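Matching old bricks for a garden wall repair, Rultbridge

Posted by Mairéad Foley

Hello everyone, I hope this is the right board. We have a low garden wall along the front of our house in Rultbridge and the frost in March took the faces off a good few of the bricks, mostly in the bottom 2 courses. The wall went up with the house, so I'm told, and the bricks are a soft orangey red, a bit darker at the ends. I've worked out that I need 108 to put it right with a handful over for breakages. The merchant had a modern one that looked lovely on the board, but when I held it against the wall it was far too smooth and a touch too tall as well. Has anyone had luck matching older bricks, and should I be worrying about the mortar too? My brother-in-law says to bung in cement and be done with it, but I'd like to do it properly if I can!

Replies

Ostel
Oh, I do sympathise, we had the same bother with our side wall and it took me ages to get it right. First thing, measure a run of several old bricks and take the average, as they vary such a lot from one to the next. If yours are the old imperial size then a modern metric brick will never quite line up with the courses, but some makers still do imperial ones and a good reclamation yard will have stacks of them. Take a whole brick with you if you can get one out in one piece (a broken one will do at a pinch) and look at it outdoors, wet and dry, next to whatever they offer you. Do ask whether the reclaimed ones were facing bricks, too. Plenty of old bricks came out of inside walls and they won't stand the weather.
On the mortar, please don't listen to your brother-in-law, bless him. If the old stuff is soft and crumbly it is very likely lime, and hard cement traps the damp in the brick, so you'd be back where you started after a few winters. Ours was done in lime 8 years ago and it still looks a treat. Keep it covered with damp sacking while it cures and don't start until the frosts are well over.

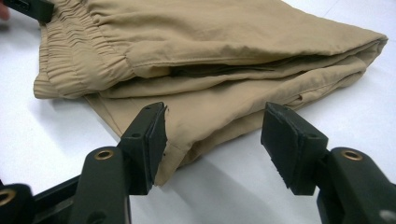 Khaki trousers, folded, elasticated waist

Covow
reclamation yard every time. buy extra

Skov
Agree with most of what Ostel says. You could also try turning a few of the damaged ones round, as the back face is often perfectly sound, and that would cut down the number you have to buy. Go gently with a plugging chisel and take your time over it.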